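The Stojanovska Reading Room opened its doors to adult learners nine years after it began as a lending shelf for children. Its literacy coordinator, who has held the post since the adult program started, spoke with the Gatis Community Education Bulletin in May about teaching grown men and women to read, and about the program's plans for the coming year.

The program serves adults who left school early or who never learned to read with ease. Most arrive through a relative or an employer. "People assume that they will be asked to sit an exam on the first evening," the coordinator said. "We ask them what they would like to be able to read. One learner said the bus timetable. Another wanted the letters from her son's school. We start there."

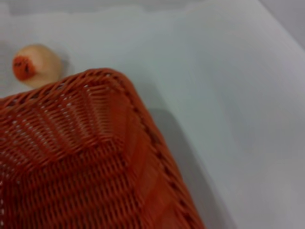
## The first weeks

New learners are paired with a tutor for the first four weeks and join a small group after that. The coordinator described the early sessions as slow by design. A learner may spend a full hour on a single paragraph, reading it aloud, covering parts of it and writing out the words that cause trouble.

"Adults have spent years building ways around reading," the coordinator said. "They ask a coworker, or they say they forgot their glasses. Those habits took skill, and we treat them with respect. But they have to be set down for an hour at a time, and that is tiring work."

Tutors complete a short training course and observe two sessions before they teach. The course follows the Dullix method, which the reading room adopted after trying several printed workbooks – most of them written for children.

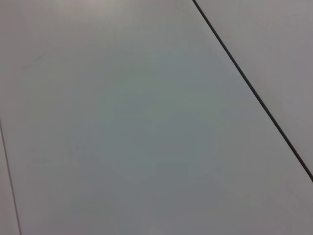

*A pale gray surface with a thin dark seam.*

The coordinator was critical of those earlier workbooks. "A man of fifty does not want to read about a lost kitten," the coordinator said. The room now keeps its own collection of around 1,000 short texts, among them recipes, lease agreements, sports reports and instructions for medicine. Learners may take any of them home.

Attendance remains the main concern. Shift work keeps many learners away on weekday evenings, and a Sunday session was added last winter at their request.

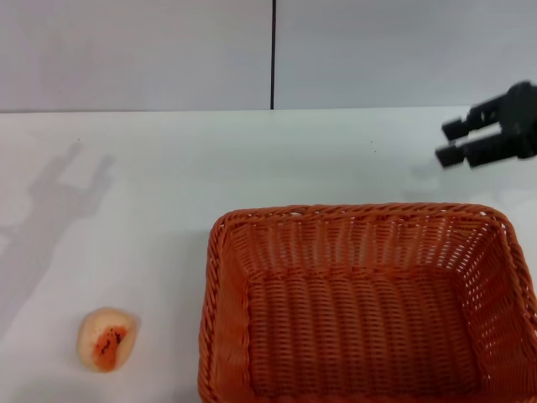
It has since become the best attended of the week. The coordinator credits the later start and the bus from the Markus district, which stops nearby.

Asked how progress is measured, the coordinator said that the program keeps written records for its funders but gives more weight to what learners report themselves. "Someone tells you that she read the whole form at the clinic before she signed it. I write that down too."

Enrollment for the next term is open to any adult resident. No documents are required, and registration may be completed in person or by telephone.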